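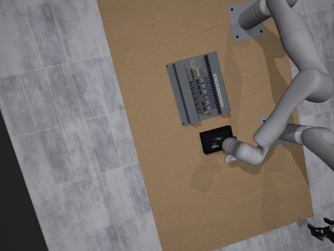

Posted in November by M. Amarasinghe
4 comments | Share

Quick one tonight, dinner's in the oven and I have until it beeps.

So. Sourdough starter, month five. Still alive. Still smells like nail polish remover some mornings, which everyone on the forums says means it's hungry. I feed it. It smells again. I feed it again. At this point it eats better than I do.

A few people asked what I changed after the brick loaves back in the spring. Not much! Mostly flour. I'd been using the cheap store bag and then got a sack of the Veltard bread flour from the bulk place out past Iltside. Big difference right away. The dough holds its shape now and doesn't slump out across the counter while I'm looking for the scraper. It costs more. I've decided not to do the math.

The other thing was water. I was putting in way too much. Every recipe online wants you to make this super wet dough with giant holes, and I don't even like giant holes. The butter falls through. So I dropped it to where the dough feels like an earlobe (somebody's grandmother said that in a comment once and it stuck with me) and everything got easier.

What I do now, for the person who wanted it written down:

Feed the starter before bed. In the morning, 800 grams of flour, a big scoop of starter, salt, water until it feels right. Sorry, I know. I used to weigh the water and now I just don't. Mix it, walk away, come back, fold it over itself a few times. Walk away again. I do 4 folds if I'm home and two if I'm not, and I can't taste which is which. That much flour makes two loaves. One for us, one for the freezer, except the freezer one never makes it to the freezer.

Then shape, into the baskets, fridge overnight. Bake in the covered pot, as hot as the oven goes, lid off near the end. Color is everything. I pulled them too early for months. Let it get dark, darker than you think, and then wait until it's cool before cutting. I've managed the waiting part maybe twice.

Oh and the baskets. I bought the Flostier ones, the set with the cloth liners. Liners are useless, dough glues itself right to them. Take them off, rub rice flour into the bare basket, no sticking since. If you have a set of these, thats my whole review.

Things that are still going wrong — 

Scoring. I cannot do the pretty leaf patterns. I can do one slash, and half the time the loaf ignores it and splits down the side instead.

Cold kitchen. It's that time of year and the dough just sits there sulking until mid-afternoon. Tried the oven with the light on. Worked fine until I forgot and preheated it with the bowl inside. Plastic wrap on top and everything. We had toast from a store loaf that week and did not discuss it.

Discard. There's so much of it. Pancakes, crackers, more pancakes. The crackers are good though, roll them thinner than seems reasonable and go heavy on the salt. I put sesame on the last batch and they were gone by 5. Somebody told me to just keep a smaller starter and I dont know why that never occured to me. Doing that now — a couple of spoonfuls in an old jam jar, and it rises exactly the same.

Also thinking about rye. I had a dark rye with caraway at the Iltside market, dense, a little sour, sliced really thin, and I've been thinking about it ever since. Rye dough is supposed to be like working with wet cement. If you bake it regularly, tell me what pan you use, and whether you bother with a separate rye starter or just use whatever's in the jar.

Okay, oven's beeping. Lasagna. More on the rye when I've got flour for it.

4 comments | 5 shares

© Amarasinghe. Please ask before reposting. Contact | Back to top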